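Acoustic duo looking for a third member, or stay two?
Forum: Folk and Acoustic > Playing in a Band

Flenura
Oct 10, 2020
Hello everyone. English is my second language, so please excuse my mistakes. My friend and I play as a duo since we left school, two guitars and one voice. Our set is 40 minutes, mostly old country songs and a few of our own. Now a mandolin player has asked to join us. He is very good, but he wants to change the keys of many songs, and my voice is not comfortable there. Would you accept him?

Hironen
Accept him. Two guitars in the same position sound like one big guitar after the third song. A mandolin gives you the high part that you are missing.

Ziner
I don't agree with Hironen. If the singer can't sing in the key, the high part is no help. The key belongs to the singer, always. A mandolin player who can't play in E flat should practice E flat.
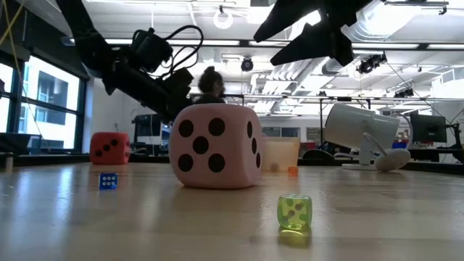 Also I would ask who is paying for what. We took a fourth person into our group in July and we never spoke about money before. The first job paid 400 and there was a long argument in the parking lot over 50 for gas.

Hironen
Ziner, he can use a capo on the mandolin. I know people laugh at it, but I have done it on stage and it was fine.

Flenura
Thank you both. I did not know that a capo for mandolin exists. About money, we play mostly for food and for the jar, so it is a small problem for now. My bigger worry is the harmony singing. My friend sings the low part on two songs and he is afraid that the new man will take it from him.

Ziner
Then give the new man the part above the melody and leave your friend where he is. Try it on one slow song first.

Hironen
On this I agree. But please record the rehearsal, even with a phone. I was sure our three voices were in tune until I listened at home.

Flenura
We will try next week with the waltz, in my key. I will write here how it went.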